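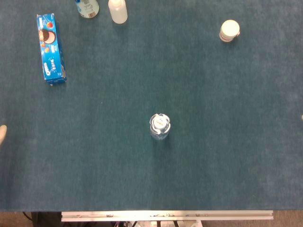
Small bottle and a box of Oreo cookies on a green tabletop

Inby Search Click Sample

Data card, last revised 13 March 2022

Summary

The Inby Search Click Sample is a table of clicks on search results pages. It was put together to compare how often people click paid listings and unpaid listings for the same kind of query. The sessions come from a browser panel run by Inel, and the labels were added by Ronham.

Contents

The release holds 1,000 sessions in one CSV file. Each session covers one query and every click made on the first results page. Sessions with no click are kept and marked "none" in the click_type column.

Columns

session_id – random string, not linked to any account
query_group – one of 24 topic labels, such as travel, banking or shoes
device – desktop or phone
click_type – top_ad, side_ad, organic, local or none
rank – position within its own block, starting at 1
dwell – seconds before the person came back to the results page, blank if they did not come back

Raw query text is not in the file. We removed it before labeling was finished, so a few topic labels can no longer be checked against the original wording.

How it was collected

Panel members installed a browser extension and agreed to share their clicks for 7 days in December. Private windows were skipped. No member contributed more than 100 sessions to the pool the sample was drawn from.

Known problems

Side ads do not appear on phones, so side_ad is always zero there. Compare devices on top_ad only.

The collection week fell before the holidays and shopping topics are heavy. Rates for these topics should not be read as yearly figures.

Clicks that opened a new tab have a dwell value only if the tab was closed first. The Sepúlveda parser, used for the second half of the week, handles this better than the old one – the parser column was dropped by mistake and will be back in the next release.

Use

Free for research and teaching. Please do not try to match sessions to people. If you publish rates from the file, give the release date along with them.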